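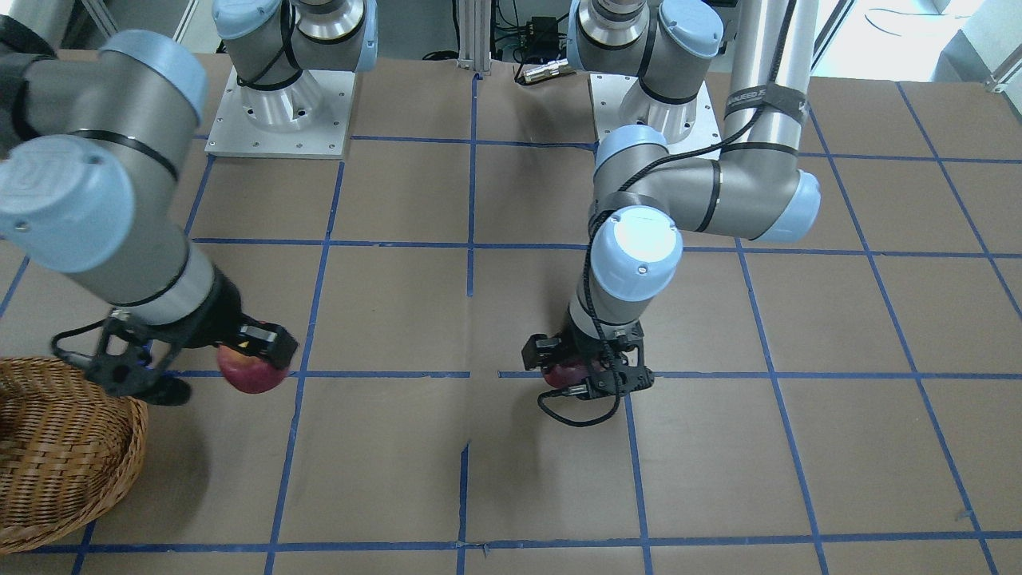 Apples and Baskets, a small gallery

In January my neighbor Beverley Wainwright gave me 16 apples from her cellar, and since then I look at apples more carefully than before.

Red apples, wicker basket, brown paper. I like very much the yellowish blush on the skin of a red apple. My grandmother said it was the side that the leaves had covered from the sun.

The basket is light brown and the weaving is tight. For apples I prefer this kind, the small ones do not get stuck in it. Brown paper I buy on the roll, and one roll is enough for the whole winter.

Candela Salcedo, March 16, 2018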